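Part 4: Folding Shirts on the Bed

If you've been following along since Part 1, you've got your Fenilero shelf put together and the dividers snapped in, and now you need something to put on it. I'm going to start with button-up shirts. They gave me the most trouble when I was setting mine up, and once you can do a shirt you can do pretty much everything else in the basket.

I fold on the bed. I know Ailbhe Quinlan, who wrote the earlier version of this guide, liked the kitchen table, and her way works fine if your table is big enough. Mine isn't. A bed is wide, it's soft, and you can walk around three sides of it.

What you need

A made bed, or at least a bed with the bottom sheet pulled tight
The folding card that came in the Fenilero box (the 13-inch one, not the small one for kids' clothes)
Your shirts, dry and cool
A lint roller, if you live with a cat like I do

Getting the bed ready

1. Take off the comforter and the top blanket. Put them on a chair, not the floor, or you'll be washing those next.

2. Pull the sheet smooth from the corners. It doesn't have to be hotel-tight. You just don't want big ripples under the shirt, which end up pressed into the back of it.

3. Push the pillows up toward the headboard. I leave mine on the bed and use the edge of one as a kind of stop.

Tip: A sheet with a grid or stripes on it is great for this! You can line up the shirt hem with one of the printed lines and you'll see right away if you've gone crooked. I didn't buy mine for that reason, but I'd do it again.

Caution: Make sure anything you lay down is completely dry, especially at the collar and cuffs. Thick seams hold water longer than you think, and a damp shirt closed up on a shelf gets that sour smell by the weekend.

Laying out the shirt

4. Bring one shirt over at a time. If you dump the whole basket on the bed you'll be folding on top of a pile, and then you're back to wrinkles.

5. Put it down in the middle of the sheet. Don't worry about what shape it's in yet. Plaid ones especially come out of my basket in a long lump, and that's fine, because the next few steps take care of it.
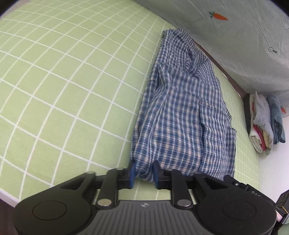

Blue and white plaid shirt on the bed, before step 6.

6. Find the collar. Pick the shirt up by both shoulders and give it one good shake, then lay it back down with the buttons facing up.

7. Button the top button, one in the middle, and the bottom one. You can do all of them if you have the patience (my sister does, every single time) but three will hold the front together.

8. Smooth it with the flat of your hand, starting at the middle and going out to the sides. Go over the pocket last, and check inside it while you're there. I've washed more grocery lists than I want to admit.

Note for plaid: Match up the lines across the button strip before you go any further. If the checks don't meet, you've probably skipped a button. Some shirts just weren't sewn to match in the first place, so if the buttons are right, let it go.

Folding

9. Flip the shirt over so the buttons are face down. Hold on to the shoulders while you turn it or the front will slide around.

10. Set the folding card on the back, with the top edge just under the collar. Center it.

11. Fold one side in over the card, then lay the sleeve straight down along the edge. Do the same on the other side. With long sleeves you may need to double the cuff back so it doesn't hang past the hem.

12. Bring the bottom up in two folds. For a very long shirt, make it three.

13. Slide the card out from the top. Go slow here! If you yank it, it takes the collar along.

14. Turn the whole thing face up and pat it down.

Caution: The card bends if you lean on it. Kwadwo Tsikata put a knee on his climbing across the bed and it has had a curve in it ever since. Keep it on the nightstand between shirts.

If it doesn't look right

The collar is lopsided: The card wasn't centered. Open up the sides, leave the bottom alone, and move the card over.

It's too wide for the shelf: You're using the edge of the shirt as your guide. Use the edge of the card.

It slumps when you stand it up: Try the bottom in three folds, not two. Thin cotton nearly always needs that third one.

There are still wrinkles down the front: Unfold it, mist it lightly, smooth it again and hang it up until it's dry. Folding won't fix a shirt that sat balled up in the basket for days.

Flannel and heavy shirts go on the bottom shelf, lighter ones above, and leave a finger's width at the end of each row so you can get one out without dragging its neighbor along. T-shirts are in Part 5, and they use the same card turned sideways.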